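To: members@lists.rernwood-housing
From: Office of Resident Services, Rernwood Housing Cooperative
Date: 22 March 2026
Subject: Re: [members] Kitchen surfaces and the revised finish schedule

Dear members,

The Office has received a number of replies to the January circular on kitchen renewal. Most of them raise the same points as the message quoted below, which we answer here for the benefit of the whole list.

> The circular says that all 249 homes will have their kitchens renewed, but
> it does not say what we may keep. Our household put in its own counter and
> tile at its own cost, with written permission. Are these to be torn out?
> Also, the finish schedule lists "stone-look, light" with no sample. Several
> of us on the Trarel side would like to see something before we sign. Last,
> how long will we be without a sink? The circular says "a short period."
> That is not enough to plan around for those of us who cook every day.

The circular was too brief on all three matters. The text that follows replaces sections 2 through 5 of it. The remaining sections, on access and on the storage of household goods, stand as issued.

1. What may be kept

A member who holds written permission for an alteration may keep it, provided that it passes inspection. The inspection covers the condition of the counter at the sink cutout, the seal along the wall, and the soundness of the wall behind any tile. It does not cover color or style. The Office has no wish to remove good work, and a kitchen that differs from the schedule will not be marked down for that alone.

Members who made alterations without permission may apply for it now, using the form that was enclosed with the circular. No penalty applies to applications received before the inspector's visit. After the visit, the ordinary rules in the occupancy agreement apply.

Where a counter is kept and the cabinets beneath it are replaced, the contractor must lift the counter and set it back. Virk, the contractor for this work, has agreed to do so at no added charge for counters in one or two pieces. Counters in three or more pieces will be priced separately, and the member will be told the price before any work begins.

2. Finishes

The phrase "stone-look, light" refers to a white ground with gray veining. Members asked whether so pale a counter can sit well against a patterned wall, as many of the older kitchens have small square tile in strong colors that their occupants would like to retain. The Office considers that it can, and the tile need not be changed to match.
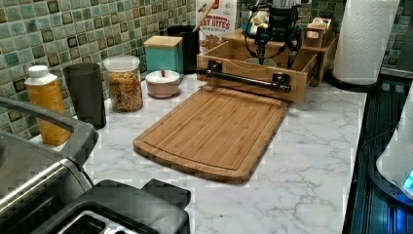 3. Choosing from the schedule

Each household may choose one finish from the schedule of 4. The choices are light stone-look with gray veining, plain warm gray, dark stone-look, and plain white. All are offered at the same cost to the cooperative, and none carries a charge to the member. Samples will be held at the Vudow building, in the ground floor meeting room, during regular office hours. Members who cannot come in person may ask for a sample to be left at their door for two days.

The choice should be made on the reply slip and returned to the Office. If no slip is received, the household will be given plain warm gray. A choice may be changed until the measurements for the home have been sent to the workshop. The Office will write to each household before that happens.

Members have also asked about care. Everyday cleaning calls for a soft cloth, warm water and a little dish soap. Scouring powder should not be used on any of the four finishes. Food should be cut on a board, and hot pans should be set on a trivet or a folded towel. Damage from direct cutting or heat is treated as the member's responsibility, as it is under the present agreement.

4. Loss of the sink

For most homes, the sink will be out of use for two working days. In homes where the supply valves must be replaced, it may be out of use for three. The bathroom supply will stay on except for one period of up to 50 minutes, and the contractor must knock and give notice before shutting it off.

The shared kitchen in the Vudow building will be open to affected households from early morning until late evening. It has two sinks, two stoves and a refrigerator with labeled shelves. Please take food home at the end of your days there – the shelves will be needed by the next group.

Members with medical or dietary needs that make this arrangement unworkable should write to the Office privately. Please do not send such details to this list, which is archived and open to all members.

5. Order of work

Work begins on the Trarel side and moves toward the main gate. Homes on the same water riser will be done together. The Office is not able to trade places in the order between households, although it will try to avoid dates that a member has told us are impossible.

An allowance of $1,152 per home has been set aside for repairs found once the old cabinets are out, such as damaged subfloor or worn pipe. This is a budget figure for the cooperative and will not be billed to members. Unspent amounts return to the reserve.

Further questions on this subject may be sent to the list under the same subject line. Questions about a single home should be sent to the Office directly, with the unit number in the first line.

Office of Resident Services
Rernwood Housing Cooperative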